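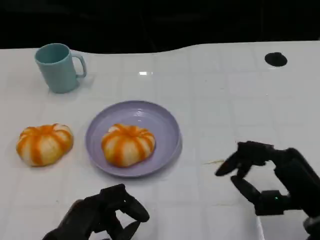 Matte glazed mugs: gray marks and tea stains that won't wash off

Home | Forums | Kitchen and Table | Care and Repair | Search | Log in

Print this thread | E-mail this thread

kilnshelf
Posts: 2246

I have a set of matte stoneware mugs from Vosell, used daily with a dishwasher. After four months the insides show brown staining below the fill line and short gray lines at the bottom. The gray lines look like scratches but a fingernail does not catch on them. Dish soap and a nylon brush do nothing. The outsides are fine.

Questions:
1. Are the gray lines damage to the glaze or metal left on top of it?
2. Is there a cleaner that will take them off without changing the finish?

drainboard
Re: Matte glazed mugs

Metal. A stainless spoon is softer than most glazes. A matte surface is rough at a small scale and works like a file, so the spoon loses material and the mug keeps it. If your nail doesn't catch, the glaze is probably intact.

Oxalic acid powder cleanser, made into a paste with water. Leave it a few minutes, rub with a damp cloth, rinse well. Gloves. Don't mix it with bleach or anything else.

The brown is a separate problem. Tea tannins come off with an oxygen bleach soak: one tablespoon to a quart of hot water, 30 minutes, rinse. Do the two jobs on different days if you are at all careless about rinsing.

hardwater_pete
Re: Matte glazed mugs

I disagree with going to the acid first. Baking soda paste takes off light spoon marks and costs nothing. I have done a whole cupboard of Astotum mugs that way. It takes longer.

Also check your water. Mine is hard, and scale holds tea stain. If there is scale under the brown, the oxygen soak only lifts the top of it. White vinegar and water, 50/50, ten minutes, then the soak.

drainboard
Re: Matte glazed mugs

Baking soda is fine for light marks. On older ones I have rubbed until my wrist gave out and still had gray at the bottom. It's a mild abrasive and it only reaches the high spots, while the metal sits in the low spots too. The acid dissolves it.

Vinegar I would keep short. Some matte glazes have poor acid resistance, and a long soak can leave a pale patch that is permanent. Ten minutes, no more.

kilnshelf
Re: Matte glazed mugs

Is there a way to tell whether mine is one of the weak ones before I put vinegar in it?
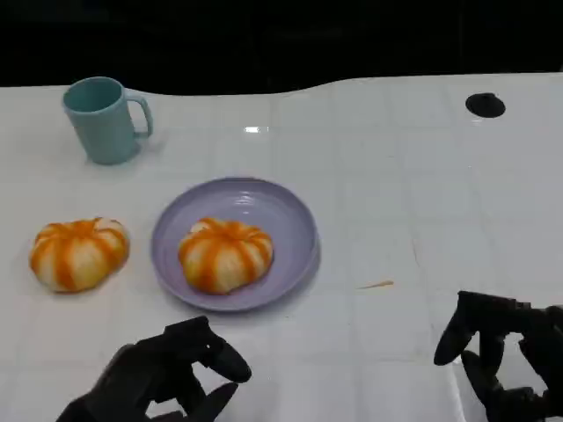 A teal mug and a lavender plate on a white table

glazebook
Re: Matte glazed mugs

Lemon slice test. Put a slice flat on the outside of the mug near the foot, hold it there with tape, leave overnight. Rinse, dry, look at it under a bright light at a low angle. Any change in color or sheen means the glaze is reacting with acid. In that case keep vinegar out of it, and I would not use it for juice or coffee either.

No visible change is a good sign but it is not a lab result. It tells you nothing about what is in the glaze.

Two corrections to the above. "Matte" covers at least two different things. Some are matte from fine crystals that grow during slow cooling, and those can be quite durable. Others are matte because they were underfired and never melted fully. The second kind stains, marks and leaches more readily, and no cleaner fixes that. Second, soak time for oxygen bleach matters less than temperature. Start with water as hot as the tap gives.

hardwater_pete
Re: Matte glazed mugs

Tape leaves residue on matte surfaces. I use a rubber band.

glazebook
Re: Matte glazed mugs

Rubber band works.

kilnshelf
Re: Matte glazed mugs

Ran the lemon test on one mug starting Friday night. No change in sheen that I can find. Did the oxygen soak first and the brown is gone. Baking soda got maybe half of the gray. The oxalic cleanser took the rest in two passes. No difference in finish compared with an untreated mug from the same box.

Switched to a bamboo stirrer.

spout_and_lid
Re: Matte glazed mugs

Does any of this apply to matte plastic or melamine? I have a Stasberg camping set with the same brown stain.

drainboard
Re: Matte glazed mugs

Oxygen soak, warm water only, and shorter. Skip the cleanser, it will scratch. On melamine the stain comes back faster once the surface is worn, and at that point I replace it.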